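Session 4: Buying the small arm (and everything that comes with it)

Notes for the Monday group. If you missed the session, read these before you hand in your budget sheet, and bring a printed copy next time so we can scribble on it.

Last time we talked about deciding whether you need a robot arm at all. Today I'm assuming you've decided, and your school or workshop has said yes to "something small to learn on". Lovely! Now comes the part where people get into trouble, and it nearly always starts with the same mistake. They look up the price of the arm, write it on a line by itself, and send it off for approval. Then in the second month they're back asking for more money, looking sheepish.

I did exactly this in my first year of teaching. Gordon Thibodeau, who signed my orders back then, returned my second request with one word on it: "Again?" So please learn from me.

What the arm line covers

For the class of machine we use on this course you have two routes. You can buy a kit with the plastic parts already printed, or you can buy the servos and electronics and print the rest yourself. Meteletti sells both and so does Zolwood, and their parts lists are in the folder. Get both lists out side by side and go through them line by line. They don't include the same things. One has the power supply in the box and the other treats it as an accessory. One gives you spare screws (bless them) and the other gives you exactly as many as you need, so the first one that rolls under a cabinet stops your build.

If you print your own, put the filament in the budget. Put the failed prints in too! I plan on printing every big bracket 2 times and I'm usually glad of it. And write down somebody's hours. Printing time is cheap, but the person who clears the bed, pulls off supports and drills out the tight holes has a wage.

Servos are a consumable

I know they don't feel like one when you open the box. But on a small arm the servos do all the holding as well as all the moving, and students will drive the thing into the table. They'll leave it powered up with the arm stretched out over lunch. Gears strip, cases get hot, and one morning a joint just buzzes at you.

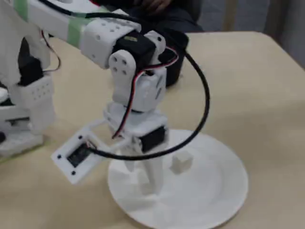
So my rule is to order spares with the first purchase, on the same line, from the same supplier. Ask whether the joints all use the same model. If they do, you can keep a small pile and any of them will fit anywhere. If the gripper takes a different one from the elbow, you need spares of each, and the total creeps up faster than you'd think.

Same advice for cables — buy extra, and buy some of them longer than you think you'll want. A lead that reaches fine when the arm is folded may be pulling tight when it's stretched out, and you want slack at every joint. Joris Willems, who did the wiring session with you in January, would like me to repeat that a loop of cable costs next to nothing and a torn connector costs an afternoon.

Sensors and other bits on the end

Everybody wants to add something near the gripper. That's fine, but each thing you add has at least three costs: the part itself, the mount that holds it, and the cable that gets back to the controller. There's also weight. Small servos have very little to spare, and a gram at the wrist is worth a lot more trouble than a gram at the base. Before you order anything for the end of the arm, look up what it weighs and add the mount and the screws.

Please don't buy three kinds of sensor "to try them". Choose one, get it working, and come back to the catalog in the next budget round.

Things to pick up

This is the line that makes finance people laugh, and I still want to see it. Your arm needs something to practice on. Cubes, blocks, bottle caps, whatever suits your task, plus plates or trays to put them on. Buy plenty of the same item from the same pack. If half your cubes get lost and the replacements are a slightly different size, you'll spend a day wondering why your grasps have gone bad.

Think about color as well. White things on a white dish are much harder for a camera than dark things on a pale one. You may want the hard version eventually, but buy an easy set too, so that beginners get a working pick before the coffee break.

The table and the power

Ask now where the arm is going to live. Will it be clamped, screwed down or just standing there? A base that slides when the arm swings will ruin every position you've saved. Is there a socket within reach that isn't already feeding the kettle? Is the table wide enough for the arm at full reach, with a keyboard and a person's elbows as well? A second-hand desk is perfectly all right. A wobbly one isn't.

Erdal Altıntaş let me use his old numbers from the evening class, with permission to share them. He ran 27 students through on one arm, and what he ran short of was time at the table. If your group is anything like that size, price 2 arms from the start. Ask for a quote on both quantities, too. De Graaf gave me a better unit price on a pair when I asked, and hadn't mentioned it before.

Shipping, tax and the boring lines

Check where the parts ship from. Check whether the quoted price includes tax. Check who pays if a servo is dead on arrival, and how long you've got to notice. I unpack and power up every servo on the day the box comes, even if we won't build for weeks, as the return window starts on delivery.

Gralline's quotes expire, by the way. The date is in the small print under the total. If your approval process is slow, ask them for a longer one before you submit.

A budget sheet to start from

Copy these headings into your own sheet and fill in a price, a supplier and a lead time for each:

Arm kit, or printed parts plus electronics
Filament and reprints, if printing
Spare servos, per model
Power supply
Controller board and one spare
Cables, including long ones
Screws and horns
Sensor, mount and cable
Objects and plates
Clamp or base fixing
Tools you don't already own
Shipping and tax
Staff hours for building
Staff hours for repairs, per term
Reserve

On the reserve: for every 1000 you ask for, set aside 100 and don't promise it to anyone. Maarten Prins thinks I'm stingy there and would double it. He repairs more robots than I do, so if your approver is generous, follow Maarten.

For next time

Fill in the sheet for your own situation with real quotes from at least two suppliers. Leave blanks where you couldn't find a number and mark them, because a marked blank is something we can talk about. Underneath, write a paragraph on which line you're least sure of and what you'd do to find out.

Funmilayo Ibrahim is taking the second half of the next session, on maintenance planning, and she'll want your repair hours filled in before she starts. Sheets go in the shared folder by noon on Monday, please, so I've got time to read them with my lunch.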